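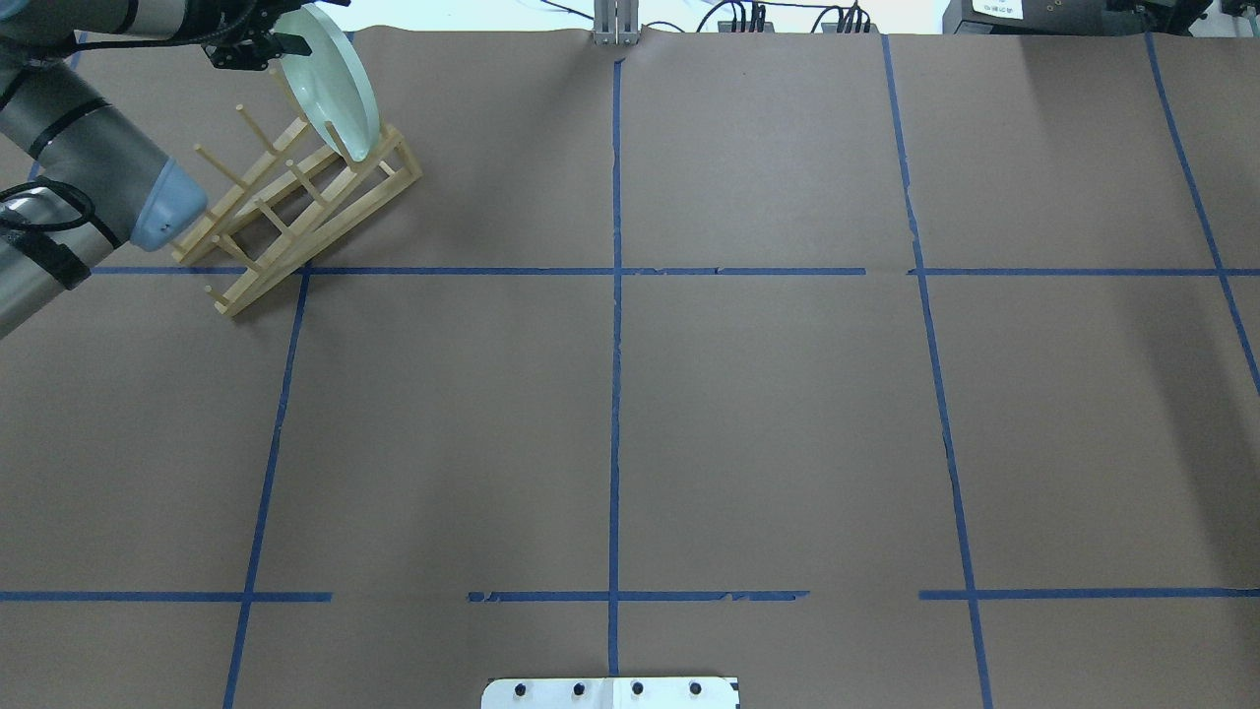 Has the Garnesar seed library kept to its plan this spring? Mostly: the catalogue is finished and the packets are going out, but the germination tests are a month behind.

This report covers the second period of the grant, up to the end of May. It follows the same order as the last one.

## Catalogue and stock

We now hold 200 varieties, up from 100 when the grant began. The new ones are mainly beans, peas and hardy salad crops, with a few old onions passed on by allotment holders at Fosska. Each variety has a card giving its source, the year of harvest and any notes from the grower. Nine of the onion cards still have no harvest year. We have written to the growers and will leave those packets off the lending shelf until they reply.

## Trial beds at Gratinside

The lower field was ploughed in March and the beds were marked out in April. Drainage at the north end is poor, and we lost the first sowing of broad beans there. The second sowing is up.
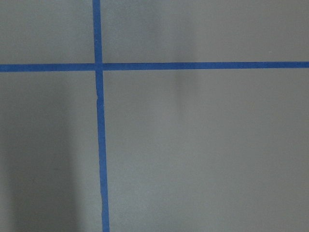

Spacing between varieties matters most for the beans, where a little crossing between neighbours can spoil a season's seed. In the last period we planted too close and had to discard the runner bean seed. This year each bed is split in four by two paths that cross. Our paths do not run perfectly straight. The quarters are therefore uneven, and we have given the largest to the climbing beans. Tall sweetcorn will go in between beds as a screen.

## Germination tests

Tests should have started in March. The heated cabinet arrived with a faulty thermostat and the supplier, Lam, took until late April to replace it. We have tested 22 varieties so far. Peas and lettuce did well, parsnip did badly, and the older leek seed will be dropped from the list. The remaining tests will run through the summer. We do not need extra money for this, but we ask to move the reporting date for this item to September.

## Lending

Borrowing has been steady. Tomatoes and squash go first, and we ran out of both before Easter. Returns will not be known until autumn. The return leaflet has been rewritten in plainer words, with a drawing showing how to dry seed on a saucer.

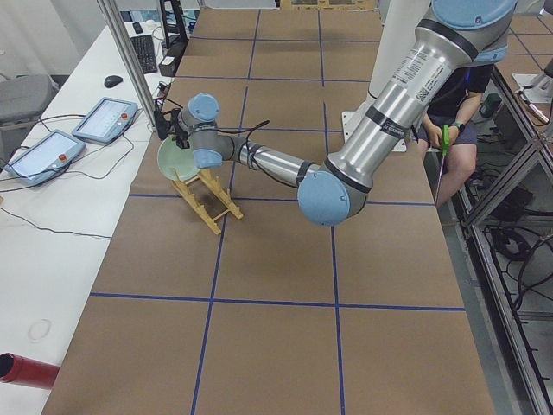

## Next period

- Finish the germination tests and update the cards
- Dig a shallow drain at the north end of the lower field
- Hold two seed-cleaning afternoons at Fosska in September
- Send the spending summary with the autumn report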